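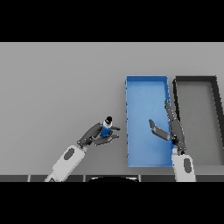 Brernine wrote back before lunch to say the second arm should wait until fall, and that one arm with a good gripper would do the sorting for a lot less. I read it twice. The quote from Stonance is for the pair, and splitting it loses us the discount – 1033 dollars gone.

Went over the sheet again after that. Grippers are the weak spot. I had put down 1000 for spares, and Celik wants 37 more per set for shipping. Moved the money over from the bins line, as any cheap bins will do.

Still in the simulator until May. Bottles first, two bins, both arms. I want 3 more weeks of that before I sign for anything.

Asked Benavides for a price on the table. No answer by 5.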